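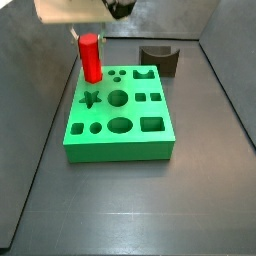
**Where can people in Sanditz buy rye rolls now that the old bakery on the square is closed?**

At the Engelbrecht bakery, which opened its new shop on 26/02/2024 in the former post office, two doors from the pharmacy.

The shop sells bread, rolls and a small choice of cakes. It is open from 7 in the morning until the shelves are empty, and on the first morning this was well before lunch. People who came later could still get coffee and a slice of plum cake, but the rye rolls were gone.

Sanditz had no bakery of its own since October. Many families drove to Jidgate for fresh bread, or they bought the packed kind at the gas station. The bus to Jidgate runs only every second hour in winter, so for older people without a car it was not a pleasant trip for one loaf.

The new shop is small. There is a counter, a shelf wall behind it and four seats by the window. The baking is done in the back room, and the smell of it reaches the bus stop -- this was already the case during the test week, when the oven was running but the door was still locked.

The rye rolls follow the old Sanditz way. The sourdough rests for 12 hours, and the rolls get caraway on the top and a little potato in the dough. The potato keeps them soft until the next day. In Jidgate the same roll is made without potato and with more salt, and people in both towns have strong opinions on this subject.

The flour comes from the Drokis mill, on the river road. The mill delivers twice a week and also supplies spelt flour, which the bakery uses for a darker loaf with sunflower seeds. This loaf needs a longer time in the oven and comes out later in the morning, when the rolls are already cooling.

For the sweet side there are at the moment only four things: plum cake, poppy seed slices, a plain butter cake and the cinnamon knots. The cinnamon knots are sold in bags of two. More kinds should follow in spring, among them a rhubarb cake with meringue, when the first rhubarb from the gardens is ready. Customers who grow more rhubarb than they can eat are welcome to ask at the counter, where the bakery will exchange it for bread.

Large orders, for example for a birthday or a church breakfast, must be made two days before. This can be done in the shop or with a note in the box at the side door. Please write a telephone number on the note, and also if the rolls should be with or without caraway.

Bread from the day before is sold at half price from a basket next to the counter. It is good for toast, for dumplings or for bread soup, and a sheet with the recipe for the soup is free to take. The sheet is at the moment only printed for a big pot, so for a small household it is better to use half of everything except the onions.

The shop takes cash and cards. Parking is behind the building, and the entrance to the yard is from the river road.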